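How a Shirt Gets Folded
Wania Science Pages for Kids – Things at Home

Cloth is made of threads. In a T-shirt, the threads are joined in tiny loops, and this kind of cloth is called a knit. A knit stretches when you pull it and goes most of the way back when you let go. It also bends very easily. A wooden block keeps its shape when you pick it up by one corner. A shirt does not.

Why fold at all?
A folded shirt takes up less space. It also stacks. A shirt dropped in a heap has many small bends pointing in all directions, and if other clothes press on it, the bends turn into creases. A folded shirt has a few long bends in places that were chosen.

Words to know
Hem: the edge at the bottom, turned up and sewn.
Seam: a line where two pieces of cloth are sewn together.
Collar or neckline: the edge around the neck opening.
Fold line: the place where the cloth turns back over itself.
Layer: one thickness of cloth. A T-shirt lying flat has 2 layers, a front and a back.

Counting layers
Each time you fold the whole shirt in half, the number of layers doubles. Two become four, and four become eight. The stack gets thicker and harder to bend, so the last fold always springs up a little.

The steps
1. Lay the shirt on a clean, flat table with the front facing down.
2. Smooth it from the middle toward the sides.
3. Fold one side in toward the middle. Lay the sleeve back along the fold.
4. Do the same with the other side.
5. Bring the hem up to the neckline.
6. Fold once more if the drawer is small.

The hard part is step 3. When one side comes over, the cloth underneath can slide and bunch up.

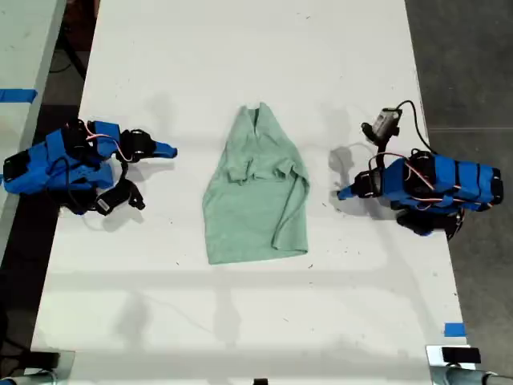
Wrinkles form when there is more cloth in one spot than the flat space can hold. The extra cloth has to go somewhere, and it goes up. Press on a wrinkle and it often moves to a new place – the extra cloth is still there. To remove it, pull gently at the edge of the shirt until the cloth lies flat.

Try it
Fold the same shirt 11 times and time each try. Write the times in a list. Then fold a thick sweater and compare.

Text: Aishwarya Rai
Updated 4 July 2026
Next page: Why Socks Stretch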